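The Grey Bin

The blocks came to us from my aunt's house in Erkolbridge, in a grey plastic tub that had once held her gardening gloves. They were the last thing out of the loft. My brother wanted to leave them for the clearance people, and I said I would have them, and he shrugged and put the tub on the back seat beside the clock.

That was in February. For three weeks the tub sat in our hall and we stepped round it. Then it rained for most of a weekend and I carried it into the kitchen and tipped it out on the table.

My aunt had worked at Sterkmont, the toy factory by the canal, until it shut. She was in the packing room. Every set went out in a flat box with a paper plan on top, and it was her job to see that what was in the box matched the plan. She did 15 boxes an hour when she started and was told off for being slow. Later she trained the others. What she brought home were the throw-outs, blocks with a chipped corner or a thin patch in the paint, and over the years they filled the tub.

I had played with them every summer. I remembered them as red and blue, but there was no blue. There was a reddish orange and a dark green, and a few that had never been painted at all.

My wife came in and asked if I was going to be long, as she wanted to do the potatoes. I said I was only sorting them. She looked for a while, then pulled out a chair and began putting the green ones at her end. We did the potatoes at nine.

The plan was at the bottom, folded in four. It was for a set called the Hoani Bridge. I had never seen it built. As a child I had tried and there were always too few of the long pieces, and my aunt would say that it was a good bridge but it needed a whole box, and all she had was bits of other people's.

We tried again that night. The piers went up without any trouble. The roadway got halfway across and stopped. My wife said we could use a ruler for the rest, and I said that would be cheating, and she said who was going to tell.

I left it standing. In the morning the cat had been through it, and I picked the pieces off the floor and the windowsill and one out of the bread bin.

On Sunday 9 March 2025 my brother came for lunch. He had brought a carrier bag and he put it on the table without saying what was in it. He had kept some back, years before, when he was small and I was not looking. He had 15 of them, all long ones. He said he had found them in a shoebox when he moved to the flat on Ando Street and had been meaning to mention it.

I asked him why he had wanted to leave the tub behind, in that case. He said he had thought that if the tub went, he wouldn't have to say.

We ate first. Then we cleared the plates and spread the plan out under the lamp, with the salt on one corner and the pepper on another. He read out the pieces and I found them, which was the way round we had always done it.

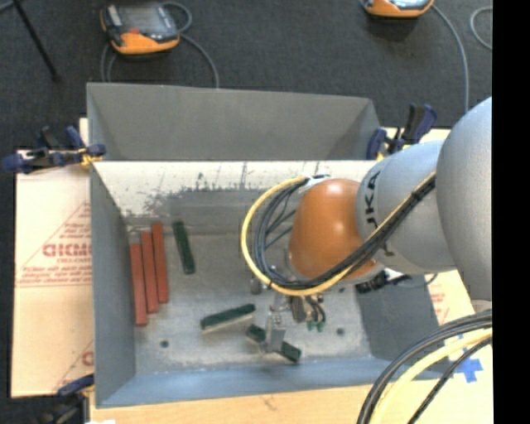 "Do the green ones go in before the red?" my wife asked.

"The green ones go in last. They're the top of the road."

She slid them over to my brother and he laid them along the edge of the table in order. He had big hands now and he knocked one of the piers, and we all held our breath, and it stayed up.

It was getting dark by the time the roadway met in the middle. There was a gap you could have posted a coin through. I pushed one end with my thumb and it closed. My brother walked two fingers across it from his side to mine and took them off again.

He asked if I had a box for them. I said they could go back in the tub, it had done well enough so far. He said his long ones ought to go in too, then, and I said yes, they ought.

We left the bridge up while he had his tea and shut the cat in the front room.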